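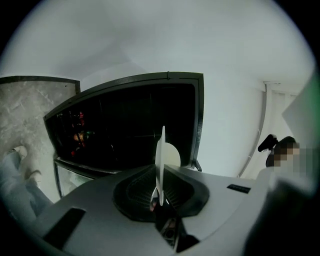
Wrist cam, gripper unit 2, facing the glass-fronted cabinet. Fin and black finger mount in view.

Ticket: Gripper spares and second batch, budget hold
Queue: Equipment / Purchasing
Status: Open, waiting on supplier
Raised by: Jaxon Turcotte
Site: Oton

JT, 9:10
Need a decision on the Jovent quote before it lapses end of July. Quote is for 20 hand-held grippers plus finger sets. We've got money for the grippers but not the finger sets at the price they're now asking. Old price list had fingers included, new one has them as a seperate line. Can purchasing check which list we're on?

RP, 9:45
Checked. We're on the new list. Old one closed when Treloar took over the distribution. Fingers are 40 each now, sold in pairs only. What do you need as a minimum?

JT, 9:52
One set per gripper and a few over. Fins wear at the base, we replace them more than anything else. Body and mount are fine, never had to replace a body.

RP, 10:30
Then could we order bodies now, fins from next quarter? Jillesar do a compatible fin, cheaper, min order 200.

JT, 10:41
Tried the Jillesar ones last year. Fit was loose in the mount, had to shim them with tape. Not keen. Would take a sample pack if they've changed the moulding, but not 200 blind.

RP, 11:15
Asked Jillesar for samples. Lead time on Jovent bodies is 19 working days from PO, so PO has to go Friday latest if you want them on site for the next block of work.

JT, 11:20
OK. Also pls add to the same PO: spare lens covers, one charging dock. Dock was on the spring request and got dropped somewhere.

RP, 13:05
Dock added. Lens covers not on the Jovent quote, have asked for a revised one. It'll need sign-off again as the total has moved.

JT, 13:40
Fine. Can we get the extra cost against maintenance and not capital? Fins are a consumable realy.

RP, 14:10
Fins yes, dock no. Splitting the lines. Leaving ticket open till the revised quote is in, chase me Friday morning if you've heard nothing.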